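Gestdale Stage (minor league baseball)

The Gestdale Stage were a minor league baseball team that played in Gestdale for 4 seasons and finished above .500 in one of them, by a single game. They competed at the lower end of the affiliated system, in a league whose membership changed often enough that the schedule was printed on cheap paper. The club is remembered for its low outfield fence, its high turnover of shortstops and a mascot that was never satisfactorily identified as any particular animal.

Origins

The franchise began in Troltska, a river town with a good ballpark and very little interest in baseball. After two seasons of playing before a crowd that could be addressed individually, the owners accepted an offer from Gestdale, which had a worse ballpark but a bus station. The move was completed in April, nine days before the home opener, and the team's first uniforms still had the Troltska lettering under the new patches. It could be read in strong sunlight.

The name was chosen by a newspaper ballot. "Stage" was meant to honor the stagecoach line that once ran through the valley, and the winning entry included a drawing of a coach. The drawing was lost, the coach was dropped from the logo, and visiting broadcasters generally assumed the name had something to do with theater.

Koubek Field

Home games were played at Koubek Field, built for high school use and enlarged with bleachers along the third base line. The left field fence stood only 170 yards from the town's water tower, and local hitters spoke of reaching it. No one did. Right field sloped upward toward the wall, which helped slow outfielders and ended the careers of one or two fast ones.

The clubhouse held lockers for 30 players and hot water for fewer. Visiting teams dressed in a converted equipment shed and filed complaints with the league in such a regular pattern that the league office supplied a form.

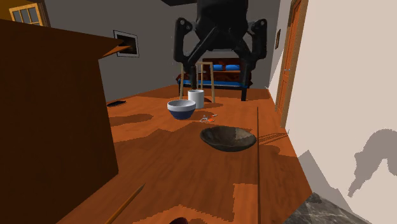

A pale stool with a white cup and a blue-and-white bowl.

Seasons

The first season was the worst. Gestdale lost its opening seven games, won the eighth when the visitors' bus broke down and their starting pitcher arrived in the third inning, and settled into last place with some dignity. The staff walked a great many batters. The manager, a former catcher, told reporters that the pitchers were "around the plate," which was accurate in the sense that they could see it from where they stood.

Things improved in the second year with the arrival of a group of college infielders who could turn a double play. All but one were promoted by midsummer. This became the rhythm of the club: any player good enough to win games for Gestdale was soon winning them for somebody else. Fans learned to take the news well, and some bought their programs late in the season, when the names in them were more likely to be correct.

The third season produced the winning record. It also produced the team's only playoff appearance, a best-of-three series against Stindcombe that drew the largest crowds in the park's history. Gestdale took the opener on a bases-loaded walk, an outcome the home crowd recognized as poetic. Stindcombe won the next two — the second of them in 14 innings, by which time the concession stand had run out of everything but relish.

The fourth season is usually passed over quickly in club histories, including this one.

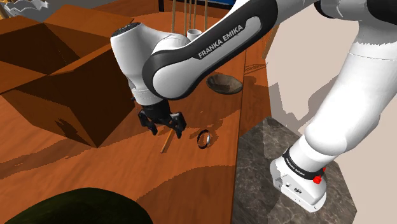
Robot arm with "FRANKA EMIKA" lettering over a wooden tabletop.

Rivalry with Stindcombe

The towns are 50 miles apart by the highway and somewhat farther by the route the team bus preferred. The rivalry predates professional baseball and is thought to concern a bridge. On the field it took the form of long games, brushback pitches and a traveling trophy made from a milk can, which went to the winner of the season series. Stindcombe held it every year but one, and returned it dented.

Departure and legacy

Gestdale lost its affiliation when the league reduced its membership, and the franchise was dissolved after no buyer could be found. The bleachers were sold to a fairground. Koubek Field went back to the high school, whose teams still play uphill in right.

A summer collegiate club adopted the name some years later and restored the stagecoach to the cap. Attendance has been modest. The milk can remains in Stindcombe, where it is used for umbrellas.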